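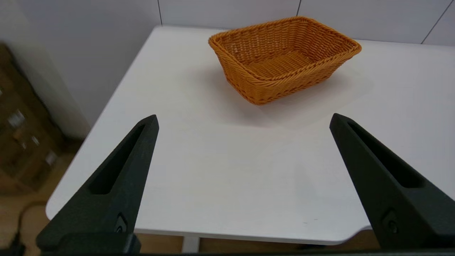

Preguntas frecuentes sobre las cestas de mesa

Llevo una tienda pequeña de cestería para casa y respondo yo misma a los correos, así que al final he juntado en esta página lo que más me preguntáis. Si vuestra duda no está, escribidme igualmente y la añado cuando tenga un rato (suele ser por la noche, con la cena ya recogida).

¿Qué cesta es la de las fotos?

La Pravier rectangular, en el tono naranja tostado. Es la que más sale y la que tengo yo en casa, por duplicado. Es ancha de boca y algo más estrecha de base, con las esquinas redondeadas y un borde grueso trenzado que se agarra muy bien, incluso con una sola mano si no va muy cargada.

¿Es mimbre de verdad?

No, la Pravier es trenzado sintético. Lo digo siempre al principio para que no haya disgustos, que de lejos da el pego. A mí me encanta el mimbre natural y también lo vendo (el modelo Bramstead), pero para una casa con críos, con fruta madura y con trapos húmedos acabo recomendando el sintético. No se astilla y no se engancha en los jerséis.

¿El color es tan naranja como parece?

¡Depende muchísimo de la luz! Con luz fría tira a miel y por dentro se ve más ámbar. Con una bombilla cálida al lado se pone bastante más anaranjada. Sobre una mesa blanca destaca mucho, y sobre madera oscura queda más discreta. Si dudáis con el color de vuestra cocina, pedidme una muestra del trenzado — os mando un trocito por correo ordinario.

¿Cuánto pesa y cuánto aguanta?

Vacía pesa 492 gramos. No le he buscado nunca el límite, pero yo la he llevado hasta arriba de naranjas de la cocina al balcón sin que el borde se quejara. Para libros gordos cogería otra cosa, la verdad, porque el fondo acaba cediendo un poco por el centro.

¿Se cuelan las cosas pequeñas por el fondo?

El fondo es trenzado y tiene huequecitos rectangulares, como una rejilla. Las pelotas, la fruta, los calcetines y los mandos no tienen ningún problema. Las canicas pequeñas, los clips, las horquillas y las piezas más diminutas de los juegos de construcción, mejor en un bote con tapa dentro de la cesta. También podéis poner una servilleta doblada en el fondo, que además recoge las migas.

¿Raya la mesa?

Sobre mi encimera de Dekton llevo casi 2 años arrastrándola y no he visto marcas. En mesas lacadas o barnizadas yo la levantaría para moverla, y si es una mesa a la que le tenéis cariño, cuatro topes de fieltro debajo y a otra cosa. Los topes no vienen incluidos, pero en cualquier ferretería los hay.

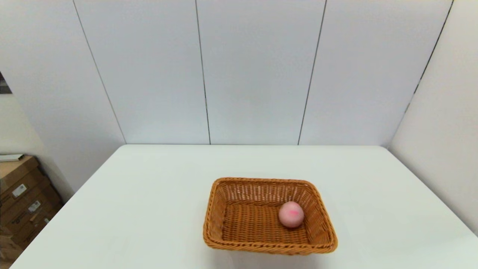
¿Sirve para guardar juguetes?

Sí, y para mí es su mejor uso. Al ser baja y abierta, los niños ven lo que hay dentro sin volcarla entera. Una pelota rosa pálido dentro se encuentra a la primera, cosa que no puedo decir del baúl que teníamos antes, donde los juguetes entraban y ya no se sabía más de ellos. Eso sí, con una pelota sola rueda de un lado a otro cuando la transportáis, así que ponedle compañía.

¿Cómo organizo los juguetes de la mesa sin volverme loca?

Mi sistema es bastante perezoso. Una cesta por mesa y ya está. Todo lo que haya quedado encima al terminar la tarde va a la cesta, sin clasificar, y la cesta va a la estantería. Cuando deja de caber, se repasa. Probé una temporada con etiquetas y compartimentos (quedaba precioso) y me duró lo que tardaron en aparecer los primeros rotuladores sin capucha.

¿Dónde queda mejor, en el centro de la mesa o a un lado?

Si la mesa se usa para comer o para hacer deberes, a un lado, con el lado largo paralelo al borde. En una mesa grande que casi siempre está despejada, a mí me gusta cerca del borde que queda más a mano, algo torcida. Manías mías. En el centro justo parece un frutero de exposición y luego da pereza estirar el brazo.

¿Cómo se limpia?

Un paño húmedo con una gota de jabón y, para las migas de las esquinas, un cepillo de dientes viejo. Boca abajo y un par de golpecitos antes de mojar nada. Secadla al aire, lejos del radiador. Al lavavajillas no, por favor, que el borde se deforma y luego me mandáis fotos muy tristes. La Bramstead, al ser natural, se limpia en seco y con el cepillo.

¿Qué diferencia hay con la Garrido?

La Garrido es redonda, más honda y lleva asas. Para ropa de bebé o madejas de lana la prefiero. Para la mesa me quedo con la Pravier, que aprovecha mejor el sitio y entra en una estantería sin comerse media balda.

¿Hacéis envíos a las islas?

Sí, con un par de días más de espera. En noviembre se acumulan los pedidos, así que si es para regalo escribidme antes. La referencia de la Pravier es la 340, ponedla en el asunto del correo y así no os mando la redonda por error (ha pasado).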